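Household Practice, Unit 2: Fruit on the Table
Notes for session 13 (Sunday group)
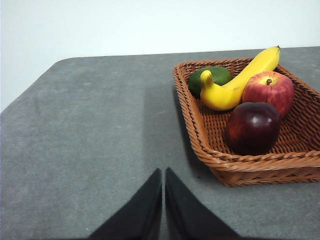 Fig. 1. Woven basket with a banana and other fruit, on a gray tabletop.

Read these notes before you come. They replace the old Menilden sheet, which told you that a fruit basket "keeps fruit fresher for longer" and gave no source. I have looked for one. Piroska Veres looked before me and didn't find it either, so the line is gone.

1. What the basket is supposed to do

There are three claims in the usual advice. First, the open weave lets air reach the fruit from underneath. Second, fruit on show gets eaten. Third, a basket protects fruit from bruising. Take them one at a time and don't accept any of them because they sound nice.

Air. A woven floor does let some air through if there is space under it. Set the same basket flat on a table and the gain is probably small. The sides may matter more than the floor, and how full the basket is may matter more than either. When fruit is piled deep, the pieces in the middle sit against each other whatever the container is made of. I would want a side-by-side trial before I said more than that.

Show. Maybe. People do eat what they can see, and they also stop seeing what has been in one spot for a week. Beverley Rudd kept a kitchen diary for this course last August and wrote down 14 pieces bought for her basket and what became of each. Two were thrown out. That is one kitchen and one month, with the cook writing everything down, and writing things down changes what you do. Please don't quote it as a finding.

Bruising. A tightly woven basket has ridges. Soft fruit resting on a ridge takes its weight on a narrow strip. If you line the basket with a cloth you fix that, and you also block the air you were promised in claim one. Pick which you care about.

2. Bananas with everything else

The standard warning is that bananas give off ethylene gas and ripen their neighbors. This one is well supported as far as it goes. Where I get doubtful is the size of the effect in an ordinary room, in an open basket, over two or three days. A closed paper bag is a different case, and most of the kitchen tips you will read were borrowed from the paper bag.

Look at Fig. 1 again with this in mind. The banana is still a little green toward the stem, and the dark green fruit tucked behind it could be a lime or an avocado. For storage, that difference is the whole question. An avocado will ripen off the tree and may well ripen sooner for being next to a banana. A lime will mostly just lose water and yellow. Also ask whether you are looking at real fruit at all. The surfaces are very smooth and glossy, and to my eye the pieces look artificial. Half the storage advice in print is illustrated with fruit that may never have been near a tree — look at the shine before you trust the lesson.

3. Where the basket goes

Flat surface, out of direct sun, away from the stove. I have no quarrel with any of that. The Sowerby method adds that the basket must stand at a corner of the table so that people pass it. I can't find that anyone tested this. In a narrow kitchen a basket on the corner gets knocked.

A felt or fabric surface under the basket stops it sliding and is a nuisance when something leaks. Wipeable is better in a working kitchen.

4. Cleaning

Wicker: dry brush, then a barely damp cloth, then air dry. Don't soak it. Synthetic rattan can be rinsed. If you can't tell which you have (from a photo you often can't), treat it as wicker. Braided rims hold crumbs and should be brushed along the twist.

5. To bring next time

Keep your own basket log for over a week. For each piece write the kind, the day it went in, the day it was eaten or thrown out, and where it sat. Ok-hee Seok has the blank sheets. The session runs 60 minutes and we'll spend most of it on the logs, so a half-filled one is better than none.

Barış Türkmen disagrees with me about lining cloths and will say so in class. Bring a cloth if you use one.

Reading: Entwistle, The Plain Larder, chapter on fruit. Skip her table of keeping times — it doesn't say what temperature the room was.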